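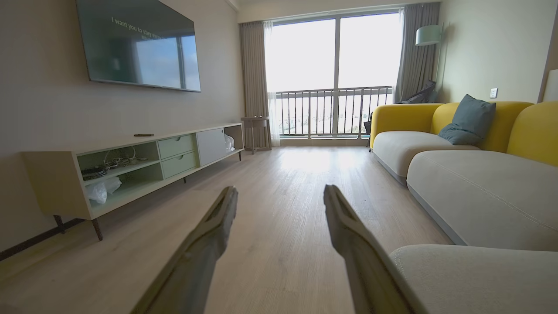
Baneo Residences | Interiors and Furnishings Team | Resident Discussion Board
3 min read

Topic: Media consoles in the long living rooms, open compartments and cable storage

P_Hutapea_Interiors
The Interiors and Furnishings Team is reviewing the guidance on media consoles before the February revision of the furnishing schedule. The unit shown is the cream and mint-green console on slender dark legs, placed below the wall-mounted television in the long living room layout. Residents are asked to comment on two matters: whether the open compartments should be retained in the next order, and whether the present guidance on cables requires amendment. Comments received by Thursday will be included in the summary.
Puspita Hutapea, Interiors and Furnishings

northstair
Thank you for opening the subject. I would ask that the open compartments be replaced with drawers. The upper left compartment in the photograph holds a tangle of cables and small electronic items, and mine has looked much the same from the first month. An open shelf at that height is the natural place to put a charger down, and the charger then remains there. The two mint-green drawers are the most useful part of the piece, and I would gladly have four.

Resis_owner_11
I must disagree with the previous comment. Equipment that produces heat should not be kept in a closed drawer, and a remote control signal will not pass through a drawer front. My receiver sits in the open section for both reasons. If the compartments are removed, residents will place their equipment on top of the console, directly under the screen, and the result will be less orderly than what we have now.

northstair
I accept the point regarding heat. One open compartment would be sufficient for a receiver. My objection concerns the remainder, which in practice becomes storage for shopping bags. There is a white plastic bag on the lower shelf in the photograph and another in the compartment at the far right.

Cedden_wing_rep
Several households in this wing have raised the same matter with me. The low shelf is where bags are kept for reuse, and I do not consider that improper. A simple fabric bin would contain them. I measured the lower shelf in my own unit and a bin 11 inches wide fits comfortably, with space left beside it for flat items. Residents should measure before buying, as the consoles were delivered in two batches.

P_Hutapea_Interiors
For clarity, the team has no objection to bags or household items being stored in the console. The guidance concerns cables only. The current wording asks that excess cable be "secured out of sight," and we recognize that this is difficult to achieve in an open compartment.

quietfloor
May I raise the question of the legs? I support keeping them. With the cabinet raised, I am able to pass a dust mop over the laminate underneath without moving anything, and the baseboard behind can be reached as well. The solid-base Ngau model offered as an alternative last year would prevent this. I would accept a good deal of visible cable in exchange for a floor I can clean.

Resis_owner_11
Agreed on the legs. I would add that the Ngau model is listed with a load limit of 65 pounds, and I have seen no corresponding figure for the present console. Could the team publish it?

P_Hutapea_Interiors
The present console is rated at 50 pounds, evenly distributed across the top. This figure will be added to the schedule.

northstair
On the matter of daylight, I would also request a note about placement. The floor near the window in these rooms carries a strong shine during the day, and the glare reaches my screen by midafternoon. Mounting the television on the side wall, as in the photograph, is preferable to the wall facing the window. I do find the high mounting tiring for the neck.

Cedden_wing_rep
The height is a matter of preference. In my household a lower screen was within reach of a small child, and we had it raised. I would oppose any fixed height in the schedule.

quietfloor
I concur. A recommended range would be acceptable, provided that it is not mandatory.

P_Hutapea_Interiors
Thank you. The following will go forward for the revision: retention of the raised legs; one open compartment for equipment, with the others to be offered with either drawers or a sliding panel; and revised wording on cables. Television height will remain at the discretion of the resident. The question of fabric bins is referred to the purchasing office, which may be able to obtain a common size.

Resis_owner_11
I wish my objection to the reduction in open compartments to be recorded. I use all of mine.

P_Hutapea_Interiors
It is recorded.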